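Updated October 16, 2019

## Room cleanup: common questions

**What has to be off the bed before linens are collected?**
Everything. Cans, snack packets, wrappers, chargers, clothes. Anything left in the folds goes down the chute with the sheets, and a sticky can will ruin a full load.

**Do I sort trash and recycling?**
Yes. Drink cans go in the blue bin at the end of each hall. Snack wrappers and foil packets go in the regular trash. Crushed cans are fine — just tip out what's left in the sink first.

**Can I leave unopened snacks for the next guest?**
No. Put them in the Plerlow share box by the front desk. We check it twice a week and throw out anything open.

**I spilled soda on the bed cover. What now?**
Blot it with cold water and tell the desk. Please don't use bleach on the colored covers. There's no charge for a first stain.

**Is there a food rule for the bedrooms?**
Packaged snacks and canned drinks are okay. Hot food stays in the kitchen in Restis House. Room 224 has its own kitchenette, so this doesn't apply there.

**Who do I ask about something that isn't on this page?**
Glykeria Stefanou at the desk. She also keeps the lost and found, which gets cleared out every December.
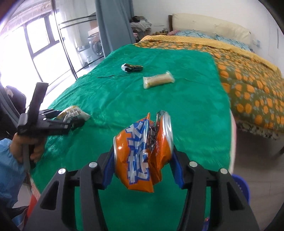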